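Re: [Demska list] sim room for the floor rover
From: Viola Rizzi
Tue 14 January

Samuele Carbone wrote:
> Did you ever get the practice room going in the simulator? My
> rover keeps wedging itself under chairs in the garage and I'd
> like to wreck a pretend one for a while.

Hi Samuele and all,

Yep, finally! I spent most of the December break on it (sorry, family) and it loads on my old laptop now, a bit blocky but good enough. I went for lots of open parquet with the chairs and table off to one side, so the planner gets an easy stretch before the nasty bit.

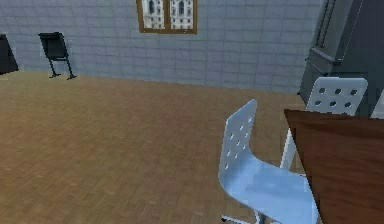

Sim room so far, table and chairs on the right, music stand down the back

The skinny legs on that music stand are what I'm most curious about. My lidar sits 58 mm off the floor and I reckon it'll miss thin stuff half the time. Antigoni, did you ever sort out the noise settings for yours? Mine are pure guesswork.

Still to do: wheel slip (the floor is way too grippy), and the colour of the tiles, which Defne says looks like a public pool. Fair call.

I'll put the files in the Rirkero folder tonight, 43 MB zipped. Yell if it won't open.

Cheers,
Viola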